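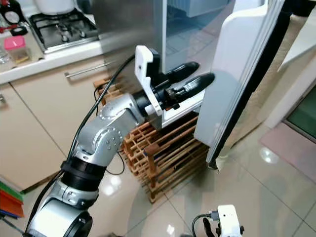 Warkby Kitchen Inventory is a room-by-room record of the storage furniture and appliances in one kitchen, kept so that items can be found, measured and put back in the same place. Entries are made by zone, and each zone is named after its largest fixed item. Zone A is the refrigerator: brushed stainless-steel body, white plastic inner door with a molded rim, door opening outward to the right. The bottom edge of the door rests just above the floor, so nothing taller than a floor mat is to be stored in the swing area. Translucent bins inside are recorded under the shelf that holds them and have no entry of their own. The wooden wine rack beneath the refrigerator is listed with its cells empty, status "available".

Contents of this release

zones.csv - one line per zone, with name, fixed item and clearance notes
items.csv - one line per item, 200 lines in total
moves.csv - dated changes of location
labels.txt - the 9 category names allowed in items.csv

Fields in items.csv

item_id - integer, never reused
zone - single letter, A to F
category - one of the names in labels.txt
position - free text, read from left to right as seen when facing the zone
material - wood, metal, plastic, glass, paper, mixed, unknown
state - full, part, empty, available, unknown
checked_by - initials

Leave material as "unknown" if it has to be guessed. An earlier version used "mixed" for this purpose and those lines have been corrected.
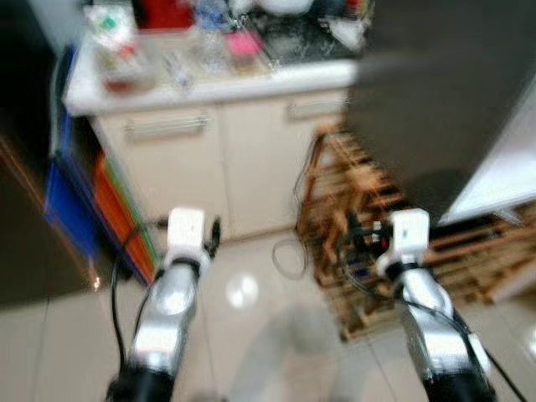

Zones C and D share a boundary and account for most of the corrections in moves.csv. Zone C is the cabinet and everything standing on its top; Zone D is the floor in front of and beside it. The white countertop carries a clear plastic bag or container with green and red accents, a transparent box, a bluish clear bottle and a number of small items, all of which belong to C. The blue, orange and green folders leaning against the cabinet's side are paper storage and go under D, even though they touch the cabinet. Slatted wooden pieces on the floor are also D. The light, glossy tiles are recorded once as a surface in zones.csv and are not repeated for each item.

Cables on the floor are not inventoried. If a cable has to be shifted to reach an item, write "cable" in the position field and leave the rest of the line unchanged.

Known issues

Countertop items in Zone C that could not be identified are entered as "small item" with a color if one was visible. Yaw Tsikata is working through these on Sunday afternoons.
Zones E and F have no clearance notes.
Door shelves in Zone A were numbered from the bottom in Lirton and from the top in the current version. Do not merge the two files without renumbering.

Versions

Lirton - first pass, 6 zones, no material field
Stistevero - current, material and state fields added, categories fixed

Maintenance

Nii Ametepe maintains zones.csv and labels.txt. Requests for a new category should name at least two existing items that do not fit the current list. Changes to items.csv can be made directly, with initials in checked_by and a matching line in moves.csv. The next full check is planned for July.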